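## 4. Handling and interim storage of small bearings

### 4.1 Background to the audit

Section 3 dealt with bearings that failed in service. This section deals with bearings that were rejected before they were ever fitted. Of the 2,741 small bearings issued from the Polthorpe store during the study period, 403 were returned unused. Most returns had an ordinary cause: the wrong size had been ordered, the job had been canceled, or the shaft was found to be beyond repair. A group of 64, however, were marked on the return slip as corroded or stained, and it is this group that concerns us.

The result was not expected. The store is heated, its stock is turned over quickly, and the bearings arrive in sealed bags with a light coat of preservative oil. Unopened stock drawn from the same shelves showed no marks under low magnification. Whatever happened to the rejected parts therefore happened between the opening of the bag and the decision to return the part, a period that the shop records cover poorly. The job card gives the time of issue and the time of return. It says nothing about where the bearing was in the meantime.

### 4.2 Method

Each rejected bearing was examined under a stereo microscope by one of us (Kasprzak), without sight of the return slip. Marks were sorted by position (outer cylindrical surface, side face, bore, raceway) and by form. Three forms were used: isolated spots, arcs following the edge of a face, and prints with visible ridge detail. Where a bearing showed more than one form, the form with the greatest area was recorded and the other was entered as secondary.

A second reader (Hennessy) repeated the sorting from photographs. The two readings differed mainly in the separation of short arcs from groups of spots. These cases were discussed and a single reading was agreed. No attempt was made to sort marks by color, as the lighting at the microscope had been changed partway through the work.

Fitters were then asked, in open interviews, to describe what they did with a bearing after removing it from its bag. The interviews were deliberately loose. An earlier draft of the question sheet had asked whether parts were "stored correctly," and every fitter answered yes. The revised version asked only where the part was put down, what it was put down on, and how long it stayed there.

### 4.3 Forms of marking

Prints were the easiest form to explain. They fell on the outer surface and on the side faces, in the places where a small bearing is naturally held between finger and thumb. Salts in perspiration are a well known cause of light corrosion on bearing steel, and the remedy (clean gloves, or oil on the fingers) is equally well known. Fitters knew of it and mostly disregarded it when the job was short.

Arcs were harder to place. They occurred almost entirely on one side face, and only on that face, which suggests that the bearing had been lying flat. The outer edge of the arc commonly matched the outer diameter of the ring. We read this as a contact mark: a thin film of moisture held between the face and whatever lay under it, drying last where the gap was narrowest. Spots appeared on the upper and lower faces alike and are likely to have more than one cause, including splashed coolant.

Raceway marks were rare and were confined to open bearings. We did not dismantle shielded or sealed types, and the count for raceways should be taken as a lower limit.

### 4.4 Resting surfaces

The interviews gave a fairly consistent list of resting surfaces: bare steel bench, rubber mat, shop cloth, paper, plastic sheeting, and the opened bag itself. Cloth was the most common, and it is also the least satisfactory of the six. A used shop cloth may carry water, cleaning fluid and fine grit at the same time, and its condition cannot be judged by eye. Several fitters said that they chose cloth to stop the part from rolling.

Plastic sheeting has the opposite character. It takes up no liquid and sheds little lint, and it can be wiped or thrown away. Its drawback is that any liquid present stays on the surface and gathers in the low parts of the wrinkles, where it may reach the underside of a part. It also offers little friction. Paper laid over the sheeting corrects both faults to some degree, provided that the paper is dry, clean and free of strong acid sizing. This layered arrangement (Figure 4) costs almost nothing and was already in use at two benches before the audit began. 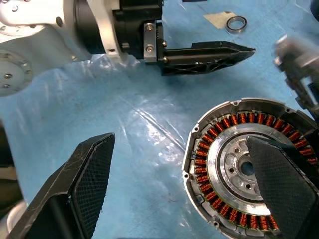
**Figure 4.** Ring-shaped bearing resting on a small square of paper over light blue plastic sheeting.

The choice of paper deserves a short comment. Ordinary packing paper varies widely in acidity and in soluble chloride, and neither property is stated by the seller. Neutral papers and papers treated with a vapor inhibitor are sold for the purpose. The treated kind works best in a closed space, however, and on an open bench its benefit over a plain neutral sheet is probably small. We did not test this point.

### 4.5 Time out of the bag

Resting time was estimated from the interval between issue and return, which overstates the true exposure by an unknown amount. Even so, the marked parts were concentrated among the longer intervals. Few bearings returned on the day of issue carried arcs, and the form became common only after about 48 hours. Prints showed no such pattern, as would be expected if the damage depends on a single contact and is already visible by the following morning.

The longest intervals belonged to jobs waiting on a second part. In these cases the bearing had usually been opened early to confirm its size against the shaft, then left out until the remaining parts came in. The size is printed on the bag, but two fitters said that they had been caught out by mislabeled stock in the past and preferred to measure. A caliper check through an opened bag, with the bag folded over and clipped afterward, would meet the same need.

### 4.6 Limits of the data

The return slips were filled in by the fitters and not by an inspector, and the word "stained" was applied freely. A slightly marked bearing may well have been fitted without comment when the job was urgent, so that the rejected group represents only part of the marked population. Humidity was logged in the store but not at the benches – a gap that was noticed too late to fill – and the study period included August, when the loading doors stand open for much of the day. Seasonal effects cannot be separated from the effect of resting surface on the present data.

The layered covering shown in Figure 4 was not assigned at random. The two benches that used it also handled the smaller assemblies, which tend to be finished in one sitting. Their low rate of rejection may reflect short exposure as much as a better surface. Section 5 describes a bench trial in which resting surface and exposure time were varied separately.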